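Ticket 3894: success rate falls off after wallpaper change, garden tool task
Queue: Kondthorpe bimanual cell
Status: Open, waiting on second eval
Opened: July 2018

Original report

Hi all, filing this under evaluation because I don't know where else it goes. The policy trained on the plain-wall data does the trowel task nicely in the plain cell. In the dressed cell it falls apart. Same arms, same checkpoint, same tools, and the left arm goes to the right neighborhood and closes on air next to the handle. The right arm mostly hangs back and dithers.

I know what you're thinking — it's the background, go read the Prisport report. Probably! But the misses are all off in the same direction, and background trouble in my experience looks messier than that. So I'd like to rule out the boring stuff before we write a results section that says "wallpaper hurts."

What I ran: 17 trials in the dressed cell, 8 of them successes. A success means the tool leaves the tabletop in the gripper and ends up in the yellow tray without being dropped on the way. The training set is the Jarketham one, 1,245 demonstrations, every one of them in front of bare panels.

Update 1

Checked the easy things first. Power cycled both arms, re-homed, ran the joint sweep from the wiki. Encoders agree with the model to well under the tolerance we set. Gripper open and close limits are fine on both sides. Swapped the USB cable on the left wrist camera because it was the one I trusted least, and got no change whatsoever. I've left the new one in.

Also compared control loop timing between the good runs and the bad runs. Nothing there. If anything the bad runs are a hair smoother, which annoyed me.

Update 2

Lighting. Somebody suggested (in the hallway, so I'm writing it down here) that the pink walls throw color onto the table and the auto white balance chases it. That one turned out to be half right. With auto white balance on, the wrist images drift cooler as the arm gets near the wall, and you can see it plainly if you put the first and last images of a reach next to each other. I locked white balance and exposure on all cameras and saved the values in the cell config under "dressed." Please don't flip them back to auto!

Reran a short batch after locking. The dithering on the right arm is better. The left arm still misses, same direction as before. So that's one cause fixed and one still hiding. 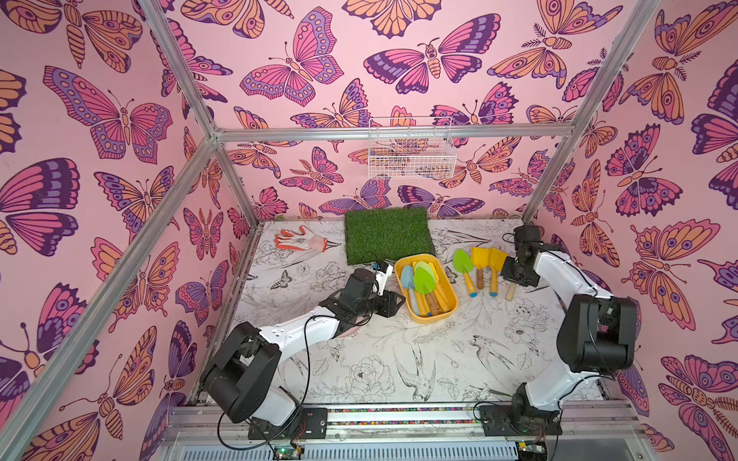

Update 3

OK, the consistent offset. I spent most of a day on this and I'm a bit embarrassed by the answer. The fixed camera's extrinsics were last solved before the wall panels came out to be papered. When the panels went back in, the camera bracket got loosened and tightened again, and the solve was never redone. I reran the board calibration and the new pose differs from the old one by enough to explain a gripper landing beside a handle.

Now, the policy doesn't take extrinsics as an input, so a new solve by itself does nothing for it. What matters is that the physical view shifted relative to the training view. I nudged the bracket until the table edge and the front rail lined up with the overlay from the Jarketham recordings, then solved again and saved. If you need to repeat this, the overlay script is in the Zúñiga repo under tools, and it wants the undistorted stream. I fed it the raw one the first time and chased a ghost for an hour.

Update 4

Reran with the bracket fixed and the white balance locked. Misses beside the handle are mostly gone for tools lying straight on the table. What's left looks like an honest generalization failure to me, and it's much more interesting:

Reaches toward a tool lying over the line drawings sometimes stall. The gripper comes down, hesitates, comes up, and tries again a little further over. I never see that on a blank white tabletop.

Tools that overlap each other are bad. The policy goes for the top one and drags the other along. That happens in the plain cell too, so I'm not blaming the decor for it.

The butterflies on the walls seem to matter less than the drawings on the table. I covered the walls with plain sheets and left the tabletop alone, and the stalls stayed. Then I did the reverse, and they went away. It's a small batch and I wouldn't put it in a table yet, but I'd bet lunch on it.

So my guess for the paper is that "background" is too coarse a word. Patterns on the work surface and patterns behind it should be separate conditions.

Update 5

Proposed plan, shout if you hate it:

1. Split the dressed condition in two, walls only and tabletop only, and keep the combined one as a third.
2. Shuffle the order of conditions instead of running each one as a block. I ran mine as blocks and any drift in the bracket would land on whichever came last.
3. Take an overlay check at the start of every batch and store it with the logs.
4. Throw out my first 17 trials. They mixed up three different problems and can't be untangled now.

For number 4, I know we already quoted those in the internal summary. I'll fix the summary and link it here.

One question for whoever wrote the reset procedure: are the tools supposed to go back to marked spots, or anywhere inside the reachable area? The Jarketham notes say one thing and the script says another. I've been following the script. If that's wrong then the plain-cell numbers need another look too, sorry.

Leaving this open until the split conditions have run. The cell is booked into August, so I'm grabbing evenings where I can. New checkpoint trained with tabletop texture augmentation is on the shared drive, untested, same naming as always with "tex" on the end.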